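Search this site Go
Posted in June by the course office

Reporting on Rail Incidents: Notes for Unit 7

The first report of a rail incident is usually short. It gives the place, the time, the line and the agency that responded. Cause comes later, often weeks later, and the first story should not guess at it.

We will work with the Nandell crossing case. A freight train stopped across Kruger Street at 7 a.m. and blocked traffic for 20 minutes. The Brellow paper said the train had "broken down." The police log said only "stopped" — a weaker word, and the one to use. 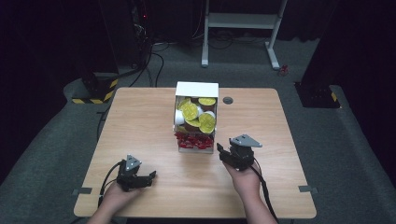

White box with gold-colored discs, on a wooden table.

Names are held until the family has been told. If the police have not released an age, leave it out. Do not fill the gap from social media.

Background goes last. The Govus line opened in 1908, and one sentence on that is enough.

For next class: rewrite the Nandell log entry as a news brief of no more than 200 words. Put the source of each fact in the margin. Bring two printed copies, one to hand in and one to mark up with a partner.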